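Catégorie : Vie du club, Robotique

Club de robotique Prilia : point d'étape sur le projet Sudadik

Le club a engagé en septembre un travail consacré à la préhension d'objets fragiles. Les étudiants, réunis en groupes de 2, disposent de 25 séances pour programmer une saisie complète, de l'approche à la dépose. La coordination est assurée par Ga-eun Ham, étudiante en master.

Les exercices portent actuellement sur les fruits. La consigne impose une approche lente, doigts ouverts, et une force de serrage limitée.
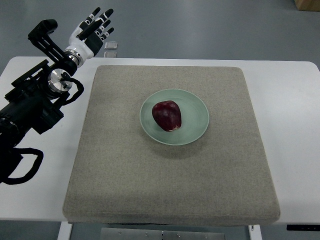
Crédit photo : club Prilia

La main humanoïde, à coque blanche et segments noirs, se présente au-dessus et à gauche de l'assiette vert pâle où repose la pomme. Le coussin gris-beige placé sur la table fait partie du protocole commun à tous les groupes.

Chaque groupe devra consigner 100 essais avant la rencontre interclubs Pendus. Les comptes rendus sont à remettre au secrétariat, salle Vlček, sous format papier.

Contact | © Club de robotique Prilia, tous droits réservés | Haut de page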